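Ulwood Home Help > Kitchen and Cleaning

Does vinegar really do all the things people say it does?
Asked by Chaiwat Kamolrat, 23/02/2024
Viewed 291 times

My sister-in-law has gone all in on white vinegar. She soaks her fruit in it, mops with it, runs it through the coffee maker and wipes the fridge down with it. She says she hasn't bought a spray cleaner since October and now she wants me to do the same. I'm not against it, it's cheap, but any time one product is supposed to fix everything I get suspicious.

The two I care about most are berries and floors. For berries she says to soak them for 20 minutes in vinegar and water and they'll keep for two weeks in the fridge. Two weeks! I've never had strawberries last more than four or five days no matter what I did. I tried her way once and all I can tell you is the kitchen smelled like a salad. We ate them in three days, so I have no idea if it worked.

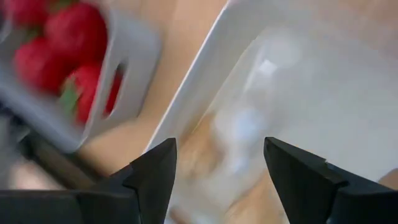

Strawberries in the white plastic basket.

For floors she uses half a cup in a bucket of warm water. Ours are hardwood, put in by the people before us, and I don't know what finish is on them. The guy at the store told me never to use vinegar on wood, but he was also trying to sell me a bottle of Rimeo, so I don't know what that's worth. Has anyone here done either of these for long enough to say? I don't need links to articles, they all copy each other.

2 answers

FloorsAndDoors
Sorted: most helpful

Berries first. A vinegar rinse can knock back some of the mold on the skin, and I think you do get a couple of extra days. Two weeks I don't believe unless the berries were very fresh to start with. Twenty minutes is way too long in any case. They're soft and they take up water. I do one part vinegar to three parts water, a minute or two, then rinse in plain water and dry them well on a towel. Drying is most of the job. I'd bet 75 percent of what people give vinegar credit for comes from the fact that they finally dried their berries before putting them away. Don't wash them at all if you're eating them that day, or I mean rinse them, obviously, but skip the vinegar.

Floors are a different matter. Vinegar is an acid, and a weak mix won't eat through a good finish in one mopping, but do it every week for years and it can go dull. If the floor is waxed, or oiled, or the finish is worn through in places, keep it away. You say you don't know what's on yours, so find out. Put a few drops of plain water in a corner. If they bead up and sit there, the finish is likely sound. If the wood goes dark under them, it's soaking in and you shouldn't be wet mopping with anything.

For what it's worth I'm not sold on the bottled stuff either. I've used Rimeo and I've used Lunde and I couldn't tell them apart. Most weeks a dry microfiber pad does fine, then a barely damp one for sticky spots. Light wood hides dust pretty well anyway.

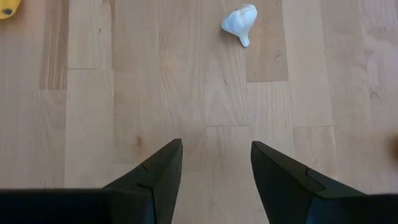 Waraporn Thongdee commented that she'd mopped with vinegar for six years and her floors looked fine to her, but that she'd never had anything to compare them to, and when she moved the bookcase last summer the boards under it were shinier than the rest. She's gone back to plain water. She still does the berries, though she only soaks them for as long as it takes to find the towel.

FloorsAndDoors replied: Could be foot traffic as much as the vinegar, to be fair. Nobody walks under a bookcase.

provico_fan

Vinegar is great I use Provico for everything, windows, shower, laundry. My grandma had 2000 square feet of wood floor and did it all with vinegar her whole life. never had a problem. Just don't mix it with bleach

Chaiwat Kamolrat commented: Did she wax them? My grandmother used vinegar too but she also waxed twice a year, so I'm not sure what that proves. I'll try the water drops behind the couch.

This thread is open to new answers.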